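Vumen Two-Finger Gripper, Soft Goods and Drinkware Set

Search products, manuals, part numbers Go

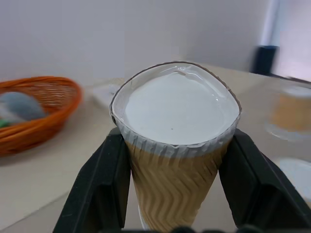 Vumen fingers holding a filled paper cup in a ribbed brown sleeve. The rim is drawn into an oval by the grip.

The Vumen is an electric two-finger gripper for light arms working at table height. The drinkware set consists of the gripper, one pair of black bevelled fingers with flat inner faces, a wrist camera bracket and the cable to the arm. It is sold for handling cups, tubs, small cartons and similar items with thin walls. It is not rated for glass under load or for anything with a sharp edge.

Planning for thin-walled items

Most enquiries for this set concern paper cups, and most of the budget questions come down to grip force. An open cup has little stiffness at the rim and more at the sleeve. Flat fingers closing just under the rim will pull it out of round, and a cup filled close to the brim leaves very little room for the liquid to rise as that happens. Buyers who intend to move full cups should decide the following before ordering.

Fill level. Agree a maximum fill for the cell and write it into the task specification. Changing it later usually means setting the force again.

Grip height. Fingers set lower, on the sleeve, deform the rim less but need more clearance at the table. Check the finger length against the lowest cup you plan to use.

Taper. Flat faces meet a tapered cup along a narrow contact area. The Dullex pads increase that area and are ordered separately. They add 3 mm to each finger, so the usable opening is reduced by twice that amount.

Sleeves. A loose sleeve can slide on the cup. Test with the sleeve you will buy in quantity, from the same supplier.

What to budget for

The gripper is normally the smaller part of the total. For a first cell, allow separate lines for:

- gripper and drinkware finger set
- one spare pair of fingers
- Dullex pads, if used
- Abdella splash cover for the gripper body
- mounting plate for your arm
- cups, sleeves and lids for trials
- bench time for setting force and grip height

The cup line is often left out. We suggest 2,000 cups for a trial programme, all of one type, stored flat and dry in their cartons. Cups that have been gripped once should not go back into the trial, as the rim keeps some of its new shape and the results will drift.

The Abdella cover is advised wherever open drinks are carried. The standard gripper body is not sealed, and damage from liquid is not covered by the warranty.

Camera bracket

The bracket places a small camera at the wrist, looking along the fingers. At this distance the held item fills much of the view and the far side of the table is out of focus. If the task also requires finding the next item, plan for a second, fixed camera. It is not included in the price.

Delivery and returns

Stock units leave within 72 hours of a confirmed order. Mounting plates for unlisted arms take 7 working days. Unused finger sets may be returned in their packaging. Pads are not returnable once fitted.

Prices are given on request and exclude delivery. Page revised 19 August 2025.

Related items

Dullex contact pads, pair
Abdella splash cover
Canine narrow fingers for cartons and tubs
Vumen mounting plates, listed arms
Vumen spare finger pair, black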